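Ticket 161: Segmenter merges striped item with orange basket
Opened by: Jocelyn Paquette
Assigned to: Siyabonga Makhubela
Component: perception, head camera

Mask comes back as one blob, basket and item together, so the planner gets no grasp pose. Same behaviour on build 14 at Skultdale.

Siyabonga: Colour weight is too high. The orange bands match the weave and only the cream ones survive.
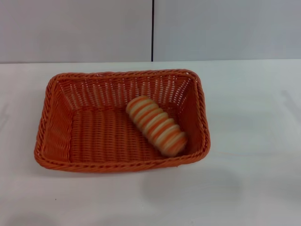 Dropped the colour weight and set minimum region to 90 pixels. Please retest on build 14.

Status: waiting on Jocelyn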